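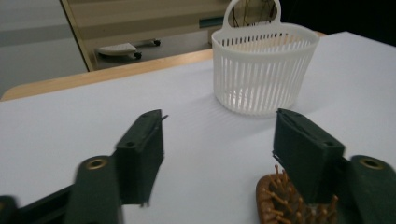

How many examples does it take to teach a robot to pick something up?

Fewer than you fear for one object on one table, and far more than you can stand for any object on any table. The rest of this chapter lives in the gap between those two numbers.

Chapter 4
Collecting Demonstrations

Up to this point we have treated data the way most textbooks do, as something that arrives. In Chapter 2 you were handed a folder of recordings, and in Chapter 3 you trained a policy on it, watched a curve go down, and felt clever. Somebody made that folder. In this chapter it will be you, and your wrists will know about it by Saturday.

A demonstration is a recording of a person doing a task in a form the learner can copy. For our purposes it has three streams: what the camera saw, where the gripper was in space, and how far open its fingers were. Each stream is sampled at 10 frames per second and stamped with a shared clock. If the clocks disagree, the learner will faithfully study a world in which hands close before they reach things, and it will grow up to be that kind of robot.

We use a gripper held in the hand for most of the exercises. You could instead steer a real arm from a second arm, and Section 4.6 covers how. The arm costs more, moves slower, and has to be booked. With a handheld tool you can gather examples on any table that will hold still. The price is that your own arm can do things the robot's cannot, such as reach around a corner or lean. A recording full of leaning is a fine recording of leaning.

4.1 What goes wrong first

Students tend to expect trouble from the hard objects. The trouble usually comes from the easy ones. Take a hairbrush, to be moved from the table into a basket. You will do it the same way every time, because you are a sensible adult who has picked up a hairbrush before. By the tenth try you will have a groove. The learner will find the groove too, and will be lost the moment the brush is turned a quarter of the way round.

Thịnh Vương, who ran the first recording sessions for the Hafstein course, kept a log of this problem that has since become required reading. His group recorded 371 demonstrations of one pick-and-place task and was pleased with all of them. The trained policy did well on the table where they had worked. Moved to the next table over, it reached with great confidence for a spot where nothing was. Going back through the recordings, he found that nearly every one began with the object near the front edge, within easy reach of a person who would like to go home.

The group started again with a plain rule: before each recording, a second person sets the object down, and the one holding the gripper has no say in it. They stopped at 645. His note on the final session reads, in full, "Much better. Everyone hates Grindgate." Grindgate was the name of the placement script, which read out positions in a flat voice and could not be argued with.

4.2 Failures, and whether to keep them

You will drop things. You will also miss, regrasp, nudge the basket, and start recording before you have decided what you are doing. The temptation is to delete all of it and keep the handsome takes.

Resist for some of these and give in for others. A miss followed by a calm recovery is worth keeping, as it shows the learner a way back from a bad place, and the learner will visit plenty of bad places. A miss followed by wandering about teaches wandering. The test we use is whether you would be content to see a machine repeat the recording exactly, at full speed, while your supervisor watched.

Label failures when they happen. The Plollus format, used in all the exercises, has a one-letter field for this. People promise themselves they will fill it in later, and there are drives full of recordings whose one-letter field is still waiting.

4.3 Before you begin

Do a short trial first. Record 10 demonstrations, stop, and play back every one from start to finish. Check that the object is in view when the fingers close, that the gripper width changes when it should, and that nothing in the lighting makes the object vanish. It is dull work and takes most of an hour. The other method is to find out after the whole set has been recorded, and several of the groups thanked in the preface can describe that method to you.

Exercise 4.1 asks you to write your placement rule down before you touch the gripper. Please do it in that order. We can tell.

This site uses cookies to remember your place in the chapter. Accept | Settings

© Clilley Open Textbooks | Contact | Report an error | Back to top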